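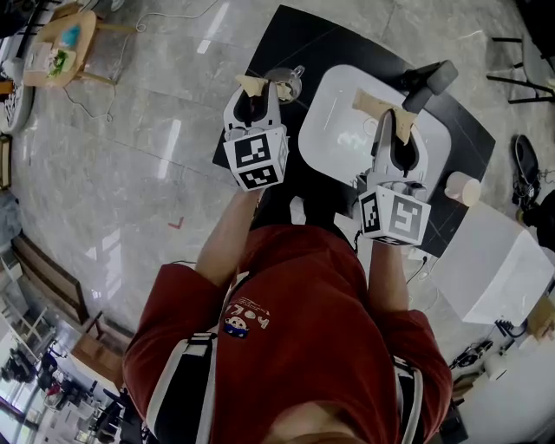 FOR IMMEDIATE RELEASE

Nirkeck Harbor opens winter ferry, new boardwalk loop and a longer season for visitors

NIRKECK HARBOR – Winter visitors get a boat this year. The Reneo, a small passenger ferry that has only ever run in the summer months, will sail between the town landing and Gutgate Island straight through the off season, starting in January. First boat of the morning leaves at 8:15. Last one back is 5:40, a little after sunset for most of the month, so bring a jacket for the ride home.

The winter schedule is one part of a package put together by the Nirkeck Harbor Visitor Bureau with the ferry operator, Mitsotakis-Vlachou, and the lodging owners on both sides of the channel. Also in the package: a new boardwalk loop on the island's marsh side, a joint ferry-and-room ticket, and longer hours at the landing office.

"People kept calling in December asking what time the boat went, and we had to tell them April," said Vira Kravets, director of the Visitor Bureau. "Then they'd ask what else there was and we'd talk them through the town, which is lovely, but they wanted the island. They'd seen the beach on a calendar or their sister had been. So now they can go."

THE BOAT

The Reneo carries 19 passengers plus crew. Heated cabin, open deck at the stern, bike rack on the port side. Dogs ride free on a leash. No cars, there has never been a car ferry to Gutgate and none is planned.

Crossing takes 25 minutes in fair weather. When the wind is hard out of the northwest the captain goes the long way behind the sandbar, which adds a bit. Cancellations will be posted at the landing and on the Bureau's phone line by 7 a.m. Refunds on canceled sailings are automatic, no form.

"She's a good cold weather boat," said Walter Sotelo, who manages the route for Mitsotakis-Vlachou and will captain most of the weekday sailings. "Flat bottom, sits low, doesn't roll much. In the summer it's all coolers and beach chairs. I'm looking forward to the birders, they're quiet."

Sunday service runs on a shorter timetable – first boat 9:30, last boat back 4:15. There is no Tuesday service in winter, the boat is in for maintenance.

THE BOARDWALK

Gutgate Island's north beach gets most of the visitors, and most of them never see the marsh behind it. The new loop starts just past the ferry dock, follows the creek to the old oyster shed, then cuts back through the pines to the beach road. Total distance is 2 miles. It's level the whole way, with benches and a covered platform at the halfway point. Strollers and wheelchairs can do the full loop, though the last stretch by the beach road is packed shell and gets soft after heavy rain.

Winter is the time for it. Herons, egrets, ducks by the raft, and an osprey nest that's empty until spring but worth a look anyhow. Low tide brings the oyster beds up right beside the boardwalk. Stay on the boards please, the mud is deeper than it looks.

Guided walks leave from the dock after the first boat arrives, led by naturalist Iestyn Maddocks. Ninety minutes, free with a ferry ticket. Binoculars to borrow. Children welcome.

"The marsh in January is all sound," Maddocks said. "You hear the clapper rails before you ever lay eyes on one, and plenty of mornings you never do lay eyes on one. I'd tell people to come at low tide and not be in a rush about it."

Shelling is allowed on the north beach year round, empty shells only. The days after a storm are the best days, early, before the gulls and the other shellers. Whelks, angel wings, moon snails, and now and then a lettered olive in decent shape. Live shells go back in the water.

WHERE TO STAY, WHERE TO EAT

13 inns and guest houses have signed on to the joint ticket, most of them in town, a few on the island. The ticket covers one night's lodging for two people and round trip ferry passage, at a single price set by each inn. Book directly with the inn and ask for the winter ticket. Ferry passes will be waiting at the front desk at check-in.

Island rooms are limited in the winter and go first. Anyone staying out there should know the store closes at 6 p.m. and there's no gas station, no pharmacy and no bank machine. Most places have kitchens. The dockside cafe will be open for breakfast and lunch on ferry days, run by Percy Cabrera, who's adding a chowder and a fish sandwhich for the season and keeping the key lime pie.

"I was going to close up and paint the kitchen," Cabrera said. "The kitchen can wait. If there's a boat there ought to be coffee."

In town, the restaurants along Water Street are keeping winter hours, generally dinner Wednesday thru Sunday. The bakery opens at 6 every day and will pack a boxed lunch for the boat if you call the night before. The maritime museum is open afternoons, with a case of new ship models on the second floor and the lighthouse lens back on display after cleaning.

GETTING HERE

Nirkeck Harbor is at the end of the county road, over the drawbridge. The bridge opens on request for boats, so allow extra time to make the ferry. Parking at the town landing is free until April. Overnight parking is in the gravel lot behind the landing, not on the street – the street gets swept early and cars do get towed.

There's a shuttle from the regional bus stop on Friday afternoons and back again Sunday evenings. Reserve through the Bureau a day ahead. Private boats can tie up at the island's visitor dock during daylight, depth is poor at low tide so check the tables.

LAST YEAR AND THIS YEAR

The idea was tried out last winter with a handful of weekend sailings that were barely advertised. Some 2,000 passengers rode anyway, many of them from inland towns a couple hours' drive away. That got the inns interested, and the inns got the ferry company interested.

"My front desk was the one answering the questions," said Jhair Marulanda, owner of a guest house on Water Street and one of the first to join the ticket. "Guests would come down at breakfast and ask me is the boat going or not going. Now I can hand them the schedule. I have families who've come every July for years and have never seen the place with the beach empty. It's a different island, the light is different, you can hear the buoy from the porch."

The winter schedule runs until the summer timetable takes over in April. The Bureau and the ferry company will look at the ridership then and decide on next year.

OPENING DAY

The first winter sailing will be followed by a short ribbon cutting at the start of the boardwalk, around 9 a.m. Coffee and doughnuts at the cafe. Maddocks will lead two walks that day, one in the morning and one after lunch. The high school brass band is expected, weather permitting. If it's blowing too hard for the boat the whole thing moves to the folowing day, same times.

Press are welcome on the first boat. Seats are tight so please let us know how many and wether you are bringing a tripod. Interviews with Kravets, Sotelo and Maddocks can be set up on the dock before departure or on the island after the ribbon cutting. Schedules, tide tables and a boardwalk map are available at the landing office, open 7:30 a.m. to 6 p.m. on ferry days.

MEDIA CONTACT
Vira Kravets, Nirkeck Harbor Visitor Bureau
Town Landing, Water Street

###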